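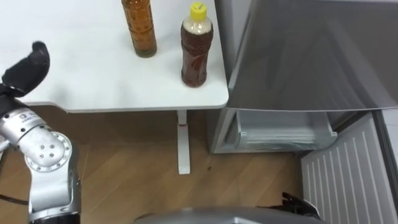

Planifier l'achat d'un poste de manipulation mobile
Notes de cours, séance 2 - version du 4/1/18
Module : équipement et budget, resp. Mafalda Serrano

Reprise de la dernière fois

On avait laissé en suspens la vraie question du module : quand on a un budget pour un robot à deux bras, qu'est-ce qu'on achète au juste ? La réponse courte tient en une ligne (un robot, plus tout ce qu'il y a autour), la réponse longue va nous occuper jusqu'en février, et tant mieux, c'est un sujet passionnant !

Partez toujours de la tâche. Dans notre fil rouge, le projet Cerkodora, elle s'énonce ainsi : prendre une bouteille en plastique sur une table blanche et la ranger dans le réfrigérateur juste à côté. Une phrase, et déjà presque tout le cahier des charges. La table fixe la hauteur de travail. Le réfrigérateur impose un accès bas, avec une porte et un bac qui prennent de la place devant l'appareil. La bouteille, ronde et striée, demande une main qui s'adapte à la forme, et le liquide à l'intérieur donne une masse qui varie d'un essai à l'autre.

Ce qu'il faut relever avant de demander un devis

Hauteur du plateau et hauteur du bac le plus bas.
Encombrement de l'appareil porte ouverte (tout le monde mesure la porte fermée, moi la première, à mes débuts).
Masse de l'objet le plus lourd, bouteille pleine.
État et nature du sol.
Longueur des câbles et place qu'il leur faut quand le bras se replie.

Le sol, parlons-en. C'est la ligne que les étudiants oublient chaque année et que j'aime le plus. Un parquet ou un revêtement imitation bois, c'est joli, mais il faut savoir ce qu'il supporte, comment on le nettoie et où on trace les repères de position. Prévoyez un poste « préparation du local » dès la première version du budget, même à 40 euros - une ligne qui existe se corrige facilement, une ligne absente se découvre le jour de la livraison.
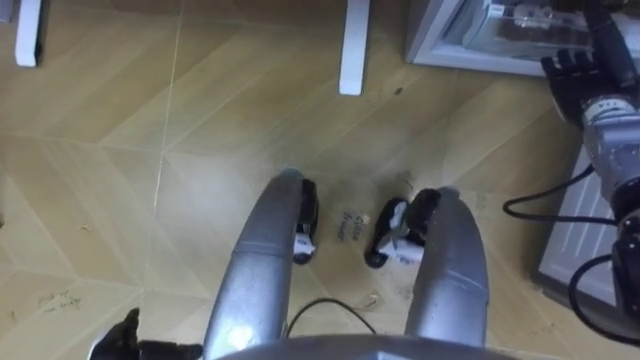

Priya Greenberg fait remarquer que, dans son groupe, le local a été chiffré après le robot, et qu'il a fallu reprendre tout le calendrier. Elle propose d'inverser l'ordre : le plan de la pièce d'abord, avec les zones de passage, puis le choix du matériel. Je suis tout à fait d'accord, et je reprends son ordre dans la grille ci-dessous.

Grille budgétaire de Cerkodora (hors robot)

Préparation du local et marquage : 40 €
Câbles, passe-câbles, colliers : 103 €
Mobilier et réfrigérateur d'essai : 848 €
Total : 991 €

Vous voyez que le mobilier pèse lourd. C'est normal ! Un réfrigérateur d'essai va être ouvert et refermé à longueur de semaine, autant le choisir avec des bacs qu'on peut racheter séparément. Florêncio Valente avait proposé un appareil de récupération, et l'idée se défend très bien, à condition de vérifier que les joints et les tiroirs se trouvent encore.

Une main ou deux ?

Les fournisseurs (Brurnetti et Prirkamton, pour ceux que nous comparons en TD) chiffrent la seconde main en option. La tentation est grande de la supprimer pour faire rentrer le devis dans l'enveloppe. Avant de rayer la ligne, refaites la tâche vous-mêmes, lentement, avec une vraie bouteille. Qui tient ? Qui ouvre ? À quel moment aimeriez-vous passer l'objet d'une main à l'autre ? Notez tout, c'est le meilleur quart d'heure du TD et on y apprend énormément.
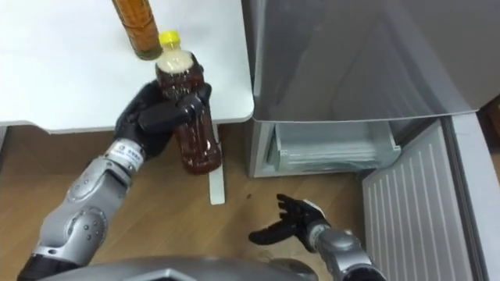
Faut-il acheter les mains de rechange en même temps que le robot ?
Au moins une, commandée avec le reste : le délai d'une commande isolée peut bloquer le poste, et ce temps d'arrêt doit figurer dans votre planning au même titre que la formation.

Consommables

Petite rubrique, gros effet sur la durée. Pour les objets de test, prenez plusieurs bouteilles dès le départ et variez les formats, les bouchons, les niveaux de remplissage. Un seul modèle de bouteille donne des essais très propres et un cahier des charges trop étroit. Ajoutez les chiffons, les étiquettes et les revêtements de doigts si le constructeur en propose. Cristóvão Cunha tient pour nous le tableau des consommables dans le dossier Patrício, onglet 2 ; il est ouvert en modification, servez-vous et complétez-le. 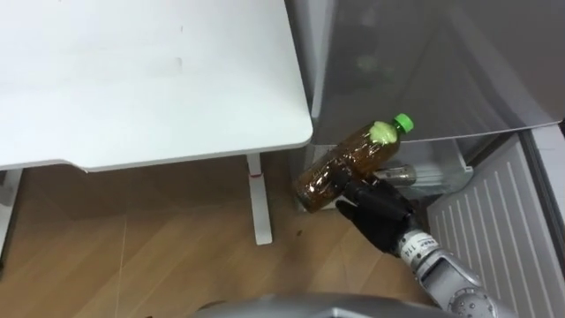
Fig. 4 - Bouteille à bouchon vert tenue par la main droite, près du réfrigérateur.

Pour la prochaine séance

Rendre un plan coté de votre local, porte du réfrigérateur ouverte.
Remplir la grille avec vos propres chiffres, une justification d'une ligne par poste.
Comparer deux devis : livraison, installation, formation, garantie, pièces. Les deux colonnes doivent couvrir le même périmètre, sinon la comparaison ne vaut rien.
Les groupes qui travaillent avec Leonilde Magalhães lui envoient le plan en premier, elle relit les cotes avant que je regarde le budget.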